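2/5/23
By Emmett Achterberg
3 min read

Spent most of today on the gripper at the Erkside cell, and I'm writing it down while I still remember which screw was which. Raed Hattar had left me a note that the fingers were closing a hair off center, so I took all three off, wiped the seats (dustier than I'd like to admit!), and put them back one at a time, snugging each bolt a little and going round again, the way you do with a car wheel.

Then came the part I enjoy, which is the cloth. I like a soft cloth for checking a grip, it shows you right away if one finger is pulling harder than the others, and you can't hurt anything with it.

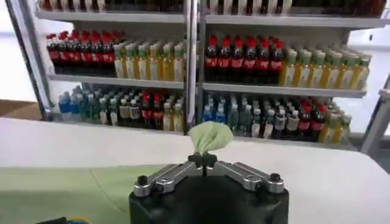
The green cloth in the three fingers, with the drink shelves behind.

I wrote the new closing value, 154, on the tape inside the cabinet door, under Raed's old one, and I left his there in case mine turns out to be foolish. The cycle counter stood at 918 when I quit. I still want to go over the wrist cable before March, and I need to ask Raed where he put the small hex keys, as I had to borrow a set from home.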